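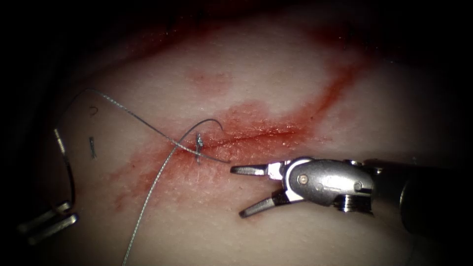
Kirodico: a word list for suturing and wound care

Kirodico is a plain-text glossary of the words people use when they talk about stitches. It has 2000 entries in English, French, Spanish and Portuguese, and we love working on it! Old words are in there too (catgut has a wonderfully long entry).

What you get

terms.tsv, one term per line, with language, part of speech and a short definition
variants.tsv, spellings and abbreviations, matched to terms by ID
notes/, longer write-ups on 20 words that gave us trouble, "throw" being the worst

Version 2 came out on 9 May 2023. It adds the Portuguese column, all of it checked by Cleiton Brito, and fixes 8 duplicate IDs that Noémie Leclerc spotted in April. Thank you both!
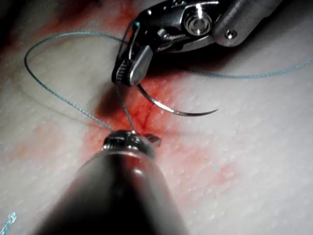

Can I use the list in a spell checker?
Go right ahead, the files are free for any use, and a line crediting Kirodico is plenty.

Known gaps

Veterinary terms are thin. Knot names vary a lot from one hospital to the next, and we'd be thrilled to get more of them. Send additions to Estíbaliz Cifuentes as a TSV, UTF-8, tabs only please.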